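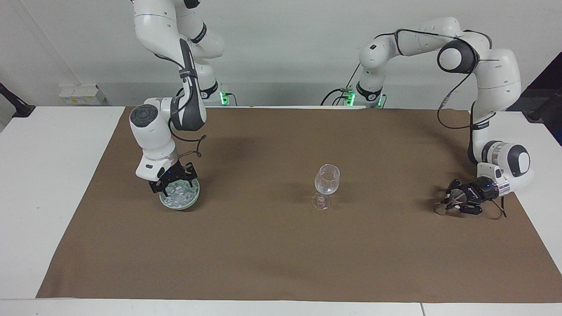 Getränkeservice, Einheit 4: Eis, Glas und der Weg dazwischen

Skript zum Kurs »Service Grundlagen«, Hotelfachschule Terkwood
Ikechukwu Nnaji, Stand 24. Februar 2019

Ihr Lieben, letztes Mal sind wir bei den Gläsern hängengeblieben und das Eis kam viel zu kurz. Deshalb fange ich jetzt mit dem Eis an, und die Gläser kommen gleich hinterher. Wer das Skript vom Dezember noch hat: bitte wegwerfen, da waren im Abschnitt zur Politur zwei Sätze vertauscht (danke für die vielen Mails, ich hab's verstanden!).

1. Eis ist ein Lebensmittel

Das steht in jedem Lehrbuch, und trotzdem sehe ich jedes Jahr wieder jemanden, der mit dem Glas direkt in die Eiswanne fährt. Bitte nie. Wenn da eine Ecke vom Rand abplatzt, findet ihr den Splitter zwischen klaren Würfeln nicht wieder, und dann muss alles raus: Eis weg, Wanne ausspülen, auswischen, neu füllen. Mir ist das in meinem zweiten Lehrjahr im Edet passiert, an einem vollen Samstagabend, und ich habe eine halbe Stunde lang ohne Eis Getränke verkauft. Mein damaliger Chef hat kein Wort gesagt, er hat nur auf die Schaufel gezeigt.

Also: Zange oder Schaufel. Der Griff bleibt draußen und liegt nicht im Eis. Hände gehören auch nicht rein, frisch gewaschene genauso wenig. Und Eis, das einmal am Tisch gestanden hat, geht nicht zurück in die Maschine.

2. Klar oder trüb?

Trübes Eis hat Luft eingeschlossen. Wasser friert im normalen Gefrierfach von allen Seiten gleichzeitig zu, die gelösten Gase können nirgends hin und landen als weißer Kern in der Mitte. Gefriert man es nur aus einer Richtung, wandert die Luft vor der Eisfront her und der Würfel bleibt durchsichtig. Wer das zu Hause probieren will: kleine Kühlbox ohne Deckel ins Gefrierfach, Wasser rein, warten, und die unterste trübe Schicht nachher absägen oder gar nicht erst durchfrieren lassen. Abkochen bringt übrigens weniger, als alle behaupten — ich hab's mehrfach versucht und war jedes Mal enttäuscht.

Für den Gast ist das vor allem Optik. In einer offenen Schale auf dem Tisch sieht klares Eis einfach großartig aus, gerade wenn die Schale selbst etwas Farbe hat. Ein blasses Grün mag ich sehr, das wirkt frisch und lässt die Würfel ein bisschen bläulich schimmern. Wichtiger für das Getränk ist die Größe. Kleine Würfel haben zusammen mehr Oberfläche, kühlen schnell und verwässern schnell. Große brauchen länger, halten aber auch länger durch.

3. Das Stielglas

Warum überhaupt ein Stiel? Damit die warme Hand vom Kelch wegbleibt, und damit keine Fingerabdrücke da sind, wo der Gast durchschauen will. Wir fassen also am Stiel an, möglichst weit unten, und stellen das Glas auf dem Fuß ab, ohne zu schieben. Am Rand greift ihr nie, beim Abräumen auch nicht. Ja, ich weiß, dass man mit fünf Gläsern zwischen den Fingern schneller ist. Am Stiel geht das auch, übt es mit den billigen von Zestora, davon haben wir einen ganzen Schrank voll.

Kontrolle vor dem Eindecken: Glas gegen das Licht halten, einmal drehen, Rand ansehen, Fuß ansehen. Der Fuß wird dauernd vergessen! Da sitzen die Kalkränder vom Spülkorb. Wer schnell prüfen will, stellt das Glas auf etwas Dunkleres, braunes Packpapier reicht völlig. Auf einer weißen Tischplatte sieht man Schlieren schlecht, auf Braun springen sie einen geradezu an.

4. Darf Eis ins Weinglas?

Die Frage kommt jedes Jahr, und jedes Jahr wird es laut im Raum. Meine Antwort: Beim Spritz ja, bei der Schorle auf Wunsch ja, beim stillen Wein nur, wenn der Gast es möchte. Und wenn er es möchte, dann bitte ohne hochgezogene Augenbraue. Im Pondon haben wir im Sommer eine kleine Schale Eis neben das leere Glas gestellt und den Gast selbst entscheiden lassen, das kam wunderbar an.

Zur Technik: Ein dünner Kelch mag keine Schläge. Glas leicht neigen, den Würfel mit der Zange bis knapp über die Wandung führen und hineingleiten lassen. Fallenlassen macht Lärm und im schlimmsten Fall Scherben. Ein Glas, das gerade heiß aus der Spülmaschine kommt, bekommt überhaupt kein Eis, das muss erst auf Raumtemperatur sein. Und immer zuerst das Eis, dann die Flüssigkeit — umgekehrt spritzt es, und die Tischdecke hat's dann auch.

5. Anordnung am Arbeitsplatz

Schale und Glas stehen nah beieinander, das Glas vor euch in der Mitte, das Eis auf der Seite eurer Greifhand. Rechtshänder also rechts, Linkshänder links. Über Kreuz greifen sieht hektisch aus und der Ärmel hängt irgendwann im Kelch. Dazwischen lasst ihr so viel Platz, dass die Zange abgelegt werden kann, am besten auf einem kleinen Teller. Legt eine saugfähige Unterlage drunter, eine Schale mit Eis beschlägt außen und steht nach kurzer Zeit in ihrer eigenen Pfütze.

Zum Üben bis nächste Woche

Macht zu Hause zwei Schalen Eis, einmal große Würfel, einmal kleine. Gleiche Menge Wasser ins Glas, Eis dazu, und alle paar Minuten probieren und aufschreiben, wann es euch zu wässrig schmeckt, am besten mit Saft, da merkt man es früher. Bringt die Notizen mit, gern handschriftlich und gern mit Flecken.

Außerdem bitte 16 Mal die Bewegung mit der Zange, Schale zum Glas, mit der schwächeren Hand. Klingt albern, hilft aber enorm! Wer kein Stielglas hat, kann sich bei mir eins ausleihen, ich bin vor dem Unterricht immer im Gläserraum.

Nächstes Mal: Karaffen, und warum die mit dem schmalen Hals beim Spülen alle in den Wahnsinn treiben. Bringt bitte ein fusselfreies Tuch mit.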